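In Defense of the Old Tower

There is a desktop computer under my desk that I have been told to throw out on at least three continents' worth of video calls. It is large and gray, and my brother-in-law calls it the filing cabinet. I bought it used from a closing insurance office in Odden, and over the years I have replaced enough of it that I can no longer say with a straight face that it's the same machine. I don't care. Neither did my grandfather about his ax.

What I want to argue is that opening the thing up and changing a part is a normal household skill, in the same family as bleeding a radiator or sewing on a button, and that we have let ourselves be talked out of it by people who sell laptops.

Consider my sister's laptop. It cost her $1,324, and in July it started shutting itself off in the middle of sentences, some of which I thought were improved by it. The shop quoted $788 for a new board. Everything that might have been swapped for pocket money was soldered to everything else. The young man at the counter was sympathetic and steered her toward the new models, which stood conveniently between her and the door.

My tower has a side panel. You take it off and there is the whole business: power supply, memory, fan, drives, and more dust than I would like Loretta Dvorak next door to know about. Changing the processor means removing the cooler, wiping off the old gray paste, lifting a little lever, and taking out a square of metal and circuit board that weighs about as much as a cracker. Then you put in the other one. There is a small triangle in one corner to tell you which way it goes, and you will check it more often than you checked your wedding vows.

I grant that it is nerve-racking. The first time, I held my breath so long I had to sit down on the laundry. You hold a processor by its edges and keep your fingers off the contacts, and you don't do it while the cat is taking an interest.

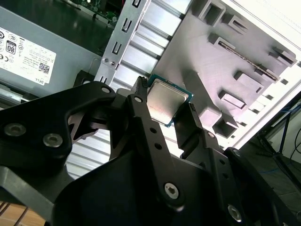 Gwilym Kneath, who read a draft of this, objected that I was being romantic about a box. His time is worth something, he said, and an evening spent with his head in a computer case costs more than the part does. He also pointed out that new machines use less electricity, and that a faster chip is no help if the board won't take it.

All fair. I spent 2 evenings last winter finding out about that last one, with a part I'd bought cheerfully and without reading anything. It now lives in the drawer with the spare keys. But Gwilym's evenings, as far as I know, go to a television series about bakers, and I'd put my evening up against his.

The filing cabinet is running as I write this. The fan has picked up a tick, and I have the screwdriver out.

Comments and complaints: write to the Opinion desk | © 2022 Plamport Weekly | Back to top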